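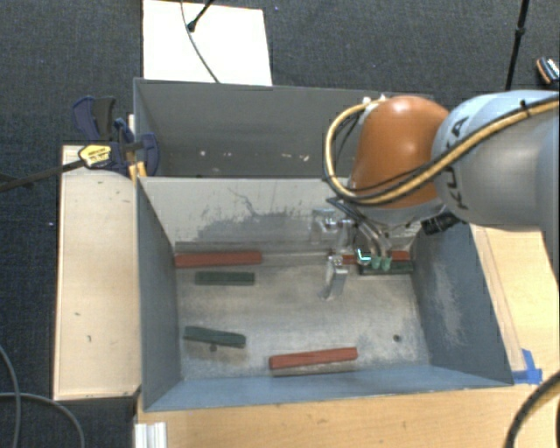
Heffernan bin-picking cell: progress report for July
Prepared for: Malachy Hanrahan, programme office
Prepared by: Peadar Tierney, cell integration

1. Summary

Work package 4 is behind plan. Trials of bar transfer between the two bins were stopped part way through the month after the gripper struck the dividing wall with a bar in its fingers. There was no injury. One finger was bent and has been replaced. The cell was released for reduced-speed running after inspection, and transfer trials have restarted under the limits in section 5. We are asking for a short extension to the work package and for release of the spares money already in the plan. No other change to the budget is sought.

2. Work done before the stop

The pick sequence from the near bin was rebuilt on the new Nurkov vision software. The earlier version looked for bars by colour and then fitted a line to each one. It did well with bars lying apart and badly with bars lying against a wall, where the shadow was often taken as part of the bar. The new version fits the full outline and rejects any pick where the finger would come down too close to a wall.

Red and green bars are both in the trial set. The green ones remain harder for the software because they stand out less from the worn grey metal of the bin. Lighting was left as it was so that results can be compared with those in the last report.

The gripper cabling was also re-dressed along the arm. The old route pulled tight when the wrist turned towards the far bin. The hose and cable now run as one bundle with a loop at the joint, and no snagging has been recorded with this layout.

3. The fault

During an unattended repeat run the arm picked a red bar from along the rear wall of the near bin, lifted, and moved across towards the far bin. The lift was too short. The lower end of the bar caught the top of the dividing wall and the arm kept moving until the drive reported an overload and stopped. The person on watch pressed the emergency stop from the desk a moment later. The arm was already still by then.

The bar had turned in the fingers and was wedged. It was freed by hand with the drives off and the controller locked out. The arm was then jogged clear in manual mode.

Damage found:
One gripper finger bent at the tip.
Scoring on the upper edge of the dividing wall.
Near bin shifted on the table by 5 mm.
No damage found to the wrist, connectors or air lines.

The scrape marks lower down on the rear wall of the near bin were there before this event. They come from ordinary picking over several months and are not counted in the list above.

4. Cause

The log shows that the lift height was worked out from the pick point and the bar's tilt as measured in the bin. The bar was nearly flat when measured. It had been gripped well away from its middle, so it swung down at one end as it left the floor. The controller had no means of knowing this. The clearance allowed for tilt was 10 mm, and the bar end dropped further than that.

Two other matters made the result worse.

The first is the overload limit. It had been raised during earlier work on jammed bars and was never put back. With the original setting the arm would have stopped sooner and the finger might have survived. The change was made properly at the time but was recorded only in a workbook kept at the desk, and was missed when the cell settings were copied to the new controller project.

The second is the bin fixing. The bins are held by bar clamp where they meet, with tape on the table to mark position. This was accepted for early trials and has stayed in use for longer than planned. A clamp at one end allows the other end to turn under a sideways load, and that is how the near bin moved. Once it had moved, the stored bin position was wrong, and any further pick near a wall would have carried a risk of a second strike.

5. Actions

Done:
Bent finger replaced from stock. This was the last spare.
Overload limit returned to its original value and the value written into the controller project.
Lift changed to a fixed height that clears the dividing wall with a bar hanging straight down.
Grip point now has to lie near the middle of the bar. Picks that fail this test are skipped.
Bin position checked with the touch probe before each run.

In hand:
A bolted base plate for both bins, to replace the clamp and tape. Drawings are with the Lomstead workshop.
A check after lifting, using the wrist force reading, to find bars that have slipped or turned.
A settings sheet kept with the project files, to be signed at each change.

Until the base plate is fitted, transfer runs are limited to reduced speed with a person at the desk. Unattended running is suspended and will not resume without written agreement from the programme office.

6. Results since restart

More than 12 hours of supervised running have been logged. There have been no wall strikes and no overload stops. Skipped picks have gone up, as expected, mostly for bars lying along the rear wall where the gripper cannot reach the middle without fouling. These bars are left in the bin at the end of a run and are moved by hand before the next one. We do not regard this as an acceptable final state. A small side push to bring such bars away from the wall has been tried in simulation only.

Cycle time is longer because of the higher lift and the lower speed. Figures will be given once normal speed is allowed, as present values would be misleading.

7. Risks

Spares. With no finger in stock, a second strike would stop the cell until a replacement arrives. The supplier, Eketo, has quoted 4 weeks.

Base plate. Workshop time at Lomstead is not yet confirmed. If the plate is late, the limits in section 5 stay in force and the endurance test cannot start.

Force check. The reading is noisy while the arm is moving. The check may need a short pause after each lift, which would add to cycle time.

8. Decisions requested

Release of the spares money for two sets of gripper fingers.
Extension of work package 4 by 5 weeks, to cover the base plate and the repeat of the transfer trials.
Agreement that the endurance test be run on the bolted plate only.

The controller log for the stopped run and the signed inspection sheet are held in the project folder under Heffernan, safety.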